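Budget d'acquisition d'un poste robotisé

Le budget d'acquisition d'un poste robotisé désigne l'ensemble des dépenses prévues pour acheter, installer et faire fonctionner un équipement de manipulation automatisée : bras, organes de préhension, caméras, plans de travail, câblage, logiciels. Il se distingue du prix catalogue, qui ne couvre en général que le matériel livré, et du coût total de possession, calculé sur toute la durée de vie. La confusion entre ces trois notions est fréquente dans les dossiers de financement, et elle profite rarement à l'acheteur.

Composition

Un budget sépare d'ordinaire les dépenses d'investissement (matériel, mobilier, mise en service) des dépenses de fonctionnement (maintenance, licences, consommables, heures d'opérateur). La seconde catégorie est souvent sous-évaluée. Les devis présentés comme « clés en main » excluent parfois les tapis de table, les supports de caméra, les rallonges et les pièces d'usure des pinces, facturés ensuite à l'unité.

Les organes de préhension tenus à la main, employés pour enregistrer des gestes humains destinés à l'apprentissage des robots, constituent une ligne à part. Leurs promoteurs y voient un moyen de différer l'achat d'un bras. L'argument est recevable pour la collecte, mais il ne dit rien du coût du tri, de l'annotation et de la vérification des enregistrements, qui demeure à la charge du laboratoire ou de l'entreprise.

Exemple de Siltham

L'atelier de Siltham, équipé par l'intégrateur Verschueren, est cité dans plusieurs guides d'achat pour l'écart entre sa prévision et sa dépense. Le plan initial retenait 96 heures de mise en service ; le relevé final en comptait 163. Les heures supplémentaires provenaient pour l'essentiel de la reprise du câblage et du réglage des caméras, deux postes que le devis regroupait sous l'intitulé « divers ». Le bilan, daté du 17 oct. 2019, ne chiffre pas les interruptions de travail du personnel, ce qui rend l'économie annoncée difficile à vérifier.

La manipulation d'ustensiles de cuisine sert couramment d'épreuve avant commande. Un fouet à manche de bois, saisi par une pince à main et posé en biais sur un tapis quadrillé, met en jeu un objet dont les deux extrémités n'ont ni la même forme ni la même rigidité.
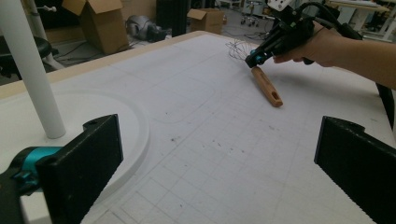

Faut-il acheter le bras en même temps que les pinces à main ?
Mieux vaut dissocier les deux commandes, et n'engager la seconde qu'après avoir vérifié que les données recueillies sont exploitables sur le modèle de bras envisagé.

Estimation du retour sur investissement

Le délai de récupération est l'indicateur le plus employé et le plus contesté. Il divise la dépense initiale par l'économie annuelle attendue, laquelle repose sur un taux d'utilisation que le vendeur fournit souvent lui-même. La brochure de la gamme Flarana retenait ainsi 200 jours d'exploitation par an, sans préciser comment étaient traités les arrêts pour réglage. À Jullcombe, où un poste de cette gamme a été suivi à partir de février, le responsable des achats a refait le calcul avec un taux d'utilisation de 56 % et obtenu un délai que la direction a jugé inacceptable. La commande d'un deuxième poste a été suspendue.

Location et achat d'occasion

La location limite l'engagement initial, mais les contrats prévoient fréquemment une durée minimale et des frais de remise en état. Sur le marché de l'occasion, l'état des câbles et la disponibilité des pièces comptent davantage que l'âge affiché. Une licence logicielle non transférable peut annuler l'avantage du prix.

Critiques

Plusieurs praticiens reprochent aux modèles de budget en circulation d'avoir été rédigés par des fournisseurs. La provision pour imprévus y figure comme un pourcentage uniforme, quel que soit le degré de maturité de l'équipement. D'autres observent que la surface au sol, le rangement et l'évacuation des emballages n'apparaissent presque jamais dans les tableaux comparatifs, alors que ces charges sont connues avant la livraison.

Voir aussi

Coût total de possession
Amortissement comptable
Préhenseur
Cahier des charges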